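Moving the piano teacher's stuff, and other March problems

Posted in March by Cledwyn Griffiths
2 shares | 3 comments

Quick one, typing this on my lunch break. Still sore.

So we're out of the old place. Finally. Eight years in that apartment and I swear the closets were breeding. Moved across town to Fadby, which is quieter and has an actual driveway. No more circling the block at 11 pm with ice cream melting on the seat.

Things I learned, in no order:

Small boxes for books. I know, everybody says it. I used big ones anyway, and the bottom fell out of the cookbook box on the stairs. Ferri (the cat, for new readers) has not forgiven the noise.

Get the quote in writing. First company said one thing on the phone and then the guy shows up and it's $566 before anyone lifts a lamp. Sent him home. Went with Vudik, small outfit, two guys and a truck, way nicer. They wrapped the mirrors without me asking.

Label the SIDES of the boxes. Not the tops. The tops are no use once they're stacked, and I spent a whole evening looking for the coffee filters. Used a paper towel. Tasted like paper towel.

My wife teaches piano, so there was also her sheet music. Around 20 boxes of it. She had it in order by composer and it came off the truck in order by nothing. She's been very calm about this. Too calm. I'm sleeping with one eye open.

The new kitchen is smaller but gets sun in the morning, and the stove lights on the first try, which I'm not used to. Water pressure is great. Neighbors brought over banana bread and we ate it standing up at the counter with our coats on becuase the heat hadn't kicked in yet.

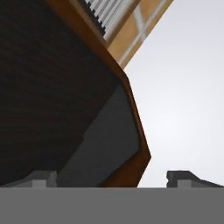 Anyway, the internet. Pistia said they'd be out between 8 and noon. Came at four. Nice kid, though, drilled one hole and was gone. So I'm back online and can answer email again, sorry to everyone who wrote about the tomato post. I will get to it. Seeds are in a box somewhere, label on top, naturally.

Still to do: curtains, change of address at teh bank, find the other shoe. Also the garage door makes a sound like a goose and I need to look at that before the neighbors take back the banana bread.

More when I find the good chair.

Comments (3)

marlene_k: Congrats on the driveway!! We moved two years ago and I still have a box marked MISC that I'm scared of.

Tobin: try silicone spray on the garage door rollers, NOT the regular oil. mine honked too

deb in the valley: Hope Ferri is out from under the bed by now. What's the banana bread recipe?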